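Home | Visits | Notes | Budget sheets | Contact

A day at the Oldale open house: what a packing arm would cost us

Posted Sun 16 January by Brayden Ross

I drove out to the Oldale works last week for the open house that Drornholm runs each January. The aim was to find out whether a robot arm for packing customer orders is something we should put in next year's equipment budget, or leave alone for another year. We pack mixed grocery orders into bags by hand at Fellside, and the late shift is hard to staff.

The day started at nine with coffee and a short talk. There were 44 visitors on the sign-in sheet. Most seemed to be from small warehouses and food shops, plus a few from a college. We were split into groups and taken through the assembly hall first, then the test area, then a side room where you could sit down with a sales engineer and talk about money.

The assembly hall took longer than it needed to. Arms are built on benches along one wall and then run overnight before shipping. I asked about lead times and was told seven weeks for a standard arm, longer if you want it on a rail. Spare parts come from the same building, and they will quote a delivery time for each part if you ask in writing. I did ask, and I have the list.

The test area was the reason I went. Several stations were set up with everyday goods, and each one was working on a different job. One was sorting boxed goods, one was loading trays, and one was handling glass bottles and canvas tote bags. The bag station was closest to our own work, so I stayed there for most of the session.

A soft bag is harder for an arm than a crate. The walls fold in, the handles get in the way and the opening is never quite the same shape twice. Bottles make it worse. One may be upright and the next one lying at an angle beside it, and the fingers have to come down on either side of the right one without much room to spare. The engineer said they put a small camera at the wrist for this reason, as a camera overhead loses sight of the goods once the arm reaches into the bag.

I asked about finger wear. The fingers are treated as a consumable and should be in the running costs from the first year. Scuffing along the edges is normal and does not by itself mean a change is due. Drornholm suggests keeping two spare sets on the shelf. My advice to anyone writing a budget is to give these their own line – if they go under general maintenance they get forgotten.

In the side room I went through our figures with the sales engineer. I won't print the quote, as it was given for our site only, but these are the headings we ended up with:

Arm and controller
Gripper, with two spare sets of fingers
Wrist camera and software license
Table, guarding and floor fixings
Installation and staff training
Service plan, paid yearly
Allowance for lost time during setup

The last heading was mine. They allow six days on site for installation, and I was told to expect up to 2 more if the goods vary a lot in shape. Ours do. During that time the packing bench nearest the arm can't be used, so the cost of moving that work elsewhere belongs in the plan.

Leasing is possible through Gosselin, who had a desk by the door. The monthly payment looks easier on paper, but the service plan is a separate contract and the training is not included. Over the full term it comes out higher than buying. It may still suit a site that wants to try one arm and hand it back.

Some points I would raise earlier if I went again. Bring your own goods. Drornholm will run them if you call ahead, and I had not called. Ask for the failed picks as well as the good ones. Ask what happens to the software license if you sell the arm. I got a clear answer on the first two and a promise of an email on the third, which has not come yet.

Lunch was sandwiches in the canteen. Parking was fine, though the entrance is easy to miss coming from the south.

For Fellside, I am putting a single arm in the draft budget for bottle and jar orders only, with the start date left open. Bread, eggs and loose produce stay with the hand packers. Before anything is signed I want a trial with our own bags and our own bottles, and I want our late shift lead in the room when it is run. The draft goes in at the end of the month.
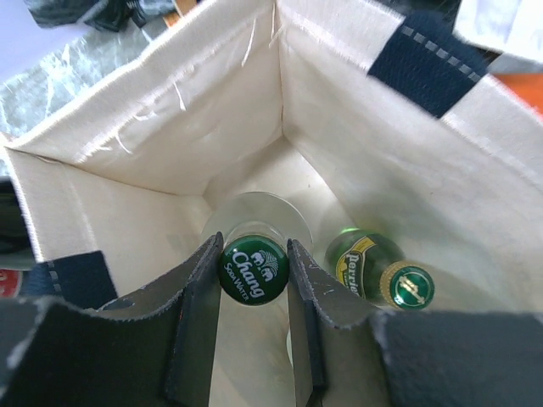

Gosselin quoted us on the same lease and the service plan went up after the first year, so get that price fixed for the whole term before you compare it with buying. We also paid extra for training new staff later on. Ask about both while they still want the order.

Contact | Copyright Fellside Visit Notes | Back to top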